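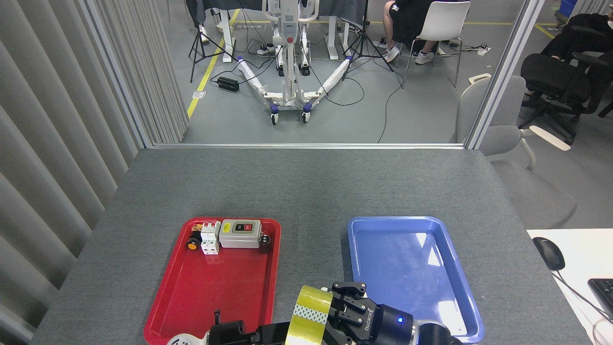

Page last changed: Sunday, January 15, 2023

Right. Quick one before the roast goes in. I said I'd write up the shed electrics and I will, but first the move, as people keep asking and I keep saying "fine" and changing the subject.

We have been in Osstead since June. Still boxes. Not many, but the ones left are the bad ones. Cables, foreign coins, instructions for a bread maker we gave away two houses ago. I opened one on Tuesday looking for the spare door key and found 39 takeaway menus from Pundberg. Kept two. Don't ask me why, it's a 152 mile round trip for a curry.

The house is good. Colder than we thought. The back bedroom has its own weather. We put the desk in there in the summer when it was lovely and now I type in a hat. Moving the desk means moving the bookcase, which means moving the bed, and so the hat stays. The landing is warm for no reason at all, I've considered working on the landing.

Things I miss about the flat: the bins. Sounds daft. In the flat you took your bag down, dropped it in the big bin, done. Now there are four bins with different coloured lids and a calendar, and the calendar changed over Christmas and we missed the green one twice. The neighbours put theirs out the night before so I just look out of the window at ten and copy. Except last week next door got it wrong too and the whole street had the brown ones out. All of us, in dressing gowns, dragging them back in.

Shops. There's the little one on the corner, which does milk, papers, and a suprising number of candles. For anything proper it's the bus to Ham. Every 20 minutes on paper. I've waited longer than that more times than I've not. The driver on the morning run is lovely though and will stop by the church if you ask, so I've started timing things round him. Market is good, go early. The cheese man runs out of the crumbly one by half nine. Fish van is back after new year but only the one day now, which is a pity, and prices up again.

Had a go at meeting people. Went to the quiz at the pub, came second from bottom, was told that was good for newcomers. Went to a thing at the library about local footpaths and that was really good, I've done three of the walks now. The best one goes up behind the old Norkeo works and along the ridge, then down through the wood where you come out by the ford. Take boots. I took trainers. The ford is not as shallow as it looks from the gate and I had to do the last mile and a bit squelching, past a family having a very nice dry picnic in January, in coats, with a flask. Fair play to them.
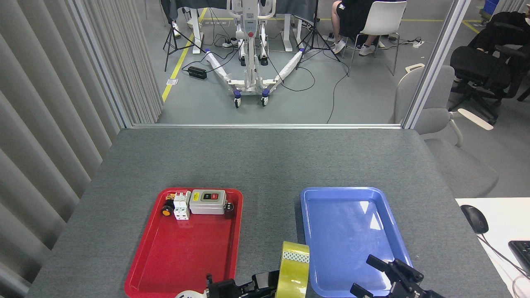 Anyway the walks have been the best bit. I'm not a walker, or wasn't. In Pundberg you walked to get somewhere. But it gets dark at four and if I haven't been out by two I don't go, and then I'm a misery by teatime, so now I go straight after lunch whatever it's doing. Saw a heron twice. Saw a man carrying a full length mirror across a field, which I think about quite a lot.

The garden is a mess and I'm leaving it till spring. Everyone says leave it a year and see what comes up. What's come up so far is brambles. There's a tree at the bottom that might be a plum or might be nothing. We had some fruit off it in the summer, small and hard and sour, made a crumble and used most of a bag of sugar. Ate it. Wouldn't again.

Oh and the chimney. Had it swept in the autumn, I'd definately put that off too long. Two buckets of soot and most of a nest. Fire has been on every night since and the front room is the only room anyone wants to be in, so we're all in it, with the dog, who takes the rug. Logs are dear. First load we bought was wet and hissed at us for a fortnight. Second lot from the farm past the crossroads, much better, and they stack it for you if you're in, so be in.

Would I do it again. Yes I think so. Not the actual moving, the actual moving was awful, van came three hours late and then wouldn't fit down the lane so everything went the last bit by hand, in the rain, the sofa included. I've still got a bruise on my shin I swear. But being here, yes. It's quiet. I sleep. I know the names of most of the dogs and hardly any of the people, but that'll come.

Work is the bit I haven't sorted. The internet drops out when it's windy and it's windy a lot. An engineer came in November, looked at the pole, sucked his teeth, said someone else would have to come and look at the pole. Nobody yet. I go to the library when I've got a call, they let you use the side room if it's free, but it has the boiler in it and people ask me what the noise is.

Shed electrics: next time, promise, this has gone on too long already and the oven's been beeping. If anyone knows what to do about a door that only sticks on the hinge side please leave a comment, I've planed the wrong edge once and I'm not doing it twice. Also after a recipe for swede that isn't mash. We've got five of them in the porch, somebody left them on the step and I can't work out who to thank.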